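Moving Into the Smaller Kitchen

I have been putting off writing about the move for weeks, mostly from tiredness and partly from embarrassment at how much stuff we turned out to own. We left the old house on the hill in October for an apartment in Oltero, 822 square feet with one good window and a kitchen you can cross in 2 steps (I've tried it in socks, and it's still 2). I love it already. I did not love packing for it.

The kitchen was the worst. I'm a person who cooks when she's happy and cooks more when she's sad, and over the years that adds up to a great many pots. My mother's stockpot came with us, of course, and so did the cast iron. But there was a whole lower cabinet I hadn't properly looked into since the kids were small, and I sat down on the floor with a cup of coffee and took everything out of it, and by the time the coffee was cold I had found three fish kettles. We don't even poach fish!

What I settled on in the end was a rule I borrowed from an old paperback about boat living: if it only does one job, it had better be a job you do every week. The waffle iron stayed by that rule. The fondue set went. The small round pans gave me the most trouble, as I'm soft on anything with a short handle that will fit at the back of a stove, and I argued with myself over those for most of an evening.
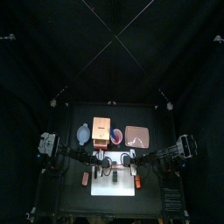 Marisol wrote in to say that she tried the same rule when she moved and regretted it by December, when she had no roasting pan and a houseful of people coming for dinner. Her advice is to keep a box for the once-a-year things and store it somewhere annoying, like the top of a closet, and then see whether you're willing to climb up for it. I think that's very sensible, and I've gone back and rescued the roasting pan from the donation pile. The fondue set is still going, though. I've made my peace with it.

The other thing I want to talk about is shelves. The apartment came with two, both too high for me, and the cupboard beside the stove is so deep that anything at the back may as well be in Pleranis. I went to the little hardware store on Preso Street and came home with a rail, a handful of hooks and a pull-out rack, 70 dollars all told, and I put them up myself over one long afternoon with the radio on. The rail is a touch crooked. I've decided it's the wall.

Now the pans I use most hang where I can reach them, the lids stand up in the rack like records, and the baking sheets have gone in sideways next to the oven. I can make a pot of soup without moving a single thing out of the way first, and after so many years of unstacking five pots to get at the sixth, that feels like a real luxury.
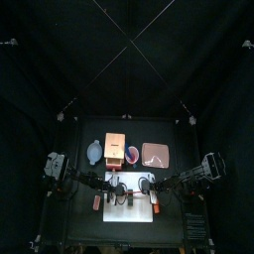 Small kitchen diary, part two.

I still haven't worked out the spices. They're in a shoebox at the moment, in no order at all, and every night I go through it hunting for the cumin - which is always on the bottom, under the two jars of nutmeg. A neighbor across the hall at number 729 has hers in a drawer, lying down with the labels facing up, and I've been thinking about that drawer more than I should. The only one I could spare is full of dish towels, so next weekend the towels are moving to a basket and we'll see how the cumin likes it.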